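Wer zahlt, wenn der Motor schweigt?

Ein Meinungsbeitrag, 5. April 2019

Im September stand ich drei Stunden am Zaun der Rennstrecke von Arnwood und habe auf einen Lauf gewartet, der nicht stattgefunden hat. Bei einem der beiden Motorräder im Halbfinale war das Getriebe defekt. Der Gegner fuhr allein über die Strecke, man hat geklatscht, und danach sind viele Leute nach Hause gegangen.

Ich schreibe nicht, um mich über das Wetter oder über die Preise zu beschweren. Ich möchte eine Regel verteidigen, die in unserer kleinen Serie sehr unbeliebt ist: den gemeinsamen Ersatzmotor. Nach dem Vorschlag des Veranstalters Drendska soll jedes Team einen Beitrag zahlen, und dafür stehen an jedem Rennwochenende geprüfte Motoren bereit.

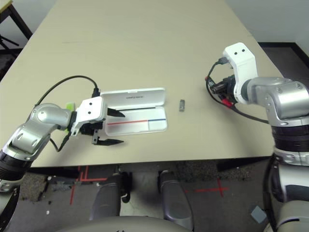 Die Gegner sagen, dass damit der Sport seinen Sinn verliert. Wer schlecht baut, der soll auch ausscheiden. Dieses Argument nehme ich ernst, denn ich habe selber viele Jahre an Motorrädern geschraubt. Aber es stimmt nur, wenn alle mit denselben Mitteln anfangen. Das Team Wyss bringt zu jedem Rennen einen zweiten Motor mit, manchmal noch einen dritten. Die kleinen Mannschaften haben einen einzigen, und wenn dieser am Vormittag kaputtgeht, ist ihre Reise zu Ende.

Der Beitrag wäre 700 Euro pro Saison. Das ist Geld, gewiss. Eine Anfahrt nach Prudcombe mit Anhänger und zwei Übernachtungen kostet aber fast ebenso viel, und für einen Lauf, den man nicht fährt, bekommt man davon nichts zurück.
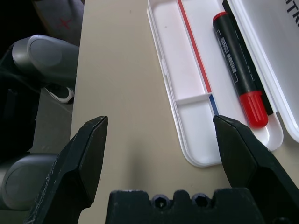 Ein Leser mit dem Namen Nordkurve hat mir dazu geschrieben, ein Leihmotor sei immer ein fremder Motor, man kenne seine Launen nicht und verliere damit sowieso in der ersten Runde. Das kann passieren. Mir ist trotzdem ein Fahrer lieber, der an der Ampel steht und verliert, als ein leerer Startplatz neben dem Sieger.

Schwieriger finde ich die Frage der Kontrolle. Wer prüft die Leihmotoren, und wer entscheidet, wenn zwei Teams am selben Abend einen brauchen? Darüber steht im Entwurf fast nichts — und hier müsste Drendska noch arbeiten, bevor die Teams abstimmen.
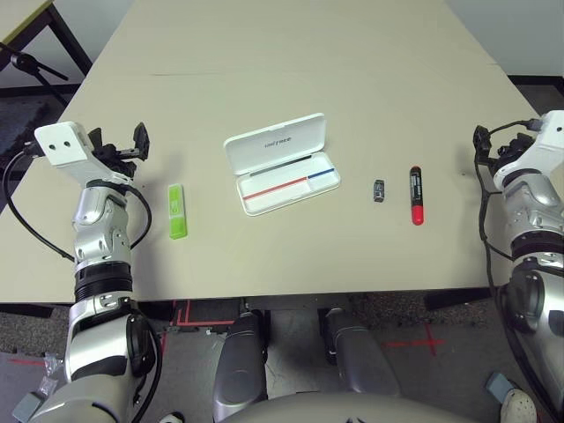 Auf dem Tisch liegen vier kleine Gegenstände.

Bis dahin bleibe ich bei meiner Meinung. Ich würde auch fünf Euro mehr für die Eintrittskarte geben, wenn ich dafür im Finale zwei Maschinen sehe.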